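Edow Home Care Supplies
Resident Storage Guide, Section 4: Storing Medicines and Small Supplies

This section applies to all households enrolled in the Skikar program. It should be read together with Section 2, Preparing the Room. Text revised 6/6/18; earlier printings of Section 4 should be discarded.

4.1 Before you begin

Choose a flat, steady surface in a cool and dry room. Bathrooms and kitchens are not recommended, as heat and steam may shorten the life of many medicines. The surface should be out of the reach of children and away from direct sunlight.

Have the following ready: the Hatosier record sheet, a pen, a soft cloth, and all medicines now kept in the home.

4.2 Checking containers

1. Wash and dry your hands.
2. Place all containers on the surface with their labels facing you.
3. Read the expiration date on each label. Set aside any item that has passed its date.
4. Close each cap fully. If a cap is cracked or does not close, ask your pharmacist for a replacement container.
5. Write the name and strength of each medicine on the record sheet.
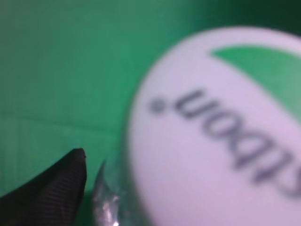 Figure 4-1. Round white cap, close view.

CAUTION: Do not move tablets from one container to another. The label must remain with the medicine for which it was issued.

NOTE: Some products must be used within 14 days of opening. Write the date of opening on the label of any such product.

4.3 Arranging the storage unit

1. Wipe the inside of each drawer with the soft cloth and allow it to dry.
2. Reserve one drawer for medicines taken every day. Use another for bandages, tape and other supplies.
3. Place containers upright where the height of the drawer allows. Otherwise, lay them flat with the label facing up.
4. Close each drawer slowly and confirm that nothing catches.
5. Keep the completed record sheet beside the unit.
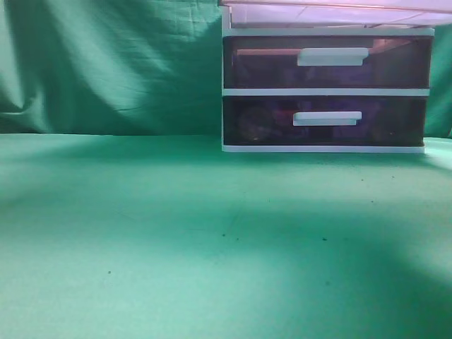

Figure 4-2. Small plastic storage unit with two drawers.

CAUTION: Drawer units of this kind do not lock. Medicines that must be kept under lock should be placed in the Deschamps cabinet described in Section 6.

NOTE: Items marked for refrigeration must not be kept in the drawers. Refer to the instructions supplied by the pharmacy.

4.4 Regular review

Review the contents of the unit each month and whenever a prescription changes. A full review, including a new record sheet, is required every December. Return expired medicines to a pharmacy that accepts them. Replacement record sheets may be ordered as Form 173.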